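3/1/26

My desk corner is finally finished, and I want to write down what I chose before I forget it.

For a long time I looked at gray walls when I worked, and in winter this made me sleepy. My friend Oanh Tô told me to try wallpaper in a small place first, where a mistake is cheap. So I bought one roll with strawberries on a pink ground. I was afraid it would be too much, but I like it very much now.
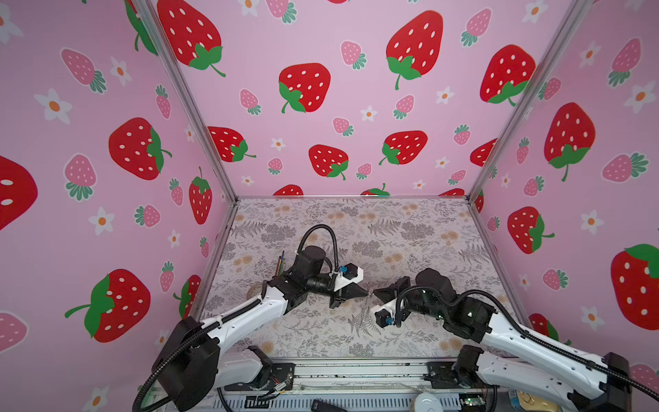

The difficult part was to make the pattern continue from one wall to the next. I cut the first piece too short and had to begin again. Please measure two times – I measured only once. For the floor I wanted something quiet, so I took a light gray print with ferns and small tan flowers. It goes well with the pink, I think.

My colored pencils stand at the left side, near the tape, and I have decided they will live there. In April I want to do the shelf in the hallway also, maybe with lemons. Oanh says lemons are for kitchens. We are still discussing.

We use cookies to make this site work better. Accept | Read more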